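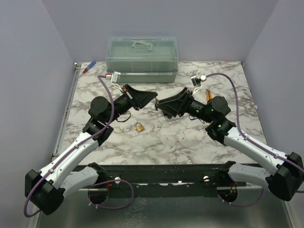 About Runside Frames

We don't believe most of what gets said about art online, and that includes the word "museum." Plenty of shops put it in front of "quality" and leave it there. We asked 10 of them what it meant. Three wrote back, and one sent a coupon.

Runside Frames sells custom frames, mats and glazing for prints and paintings you already own. Daryna Hnatiuk started the shop after paying too much for a "conservation" frame with plain cardboard behind the print. Bohdan Skoryk joined later and does most of the mat cutting.

We stock 576 moldings. That's probably too many - a good half of our orders use the same few dozen. The Romaniuk line is solid wood and costs more. The Jukus line is wrapped, and we say so on every listing.

Do you need UV glazing? Maybe not. If the picture hangs in a dark hallway, keep your money. No glazing stops fading completely, whatever the label claims.

We don't run countdown sales or cross out prices we never charged. Orders over $500 get a call from one of us before we cut anything. Returns on custom sizes are limited, so please measure twice.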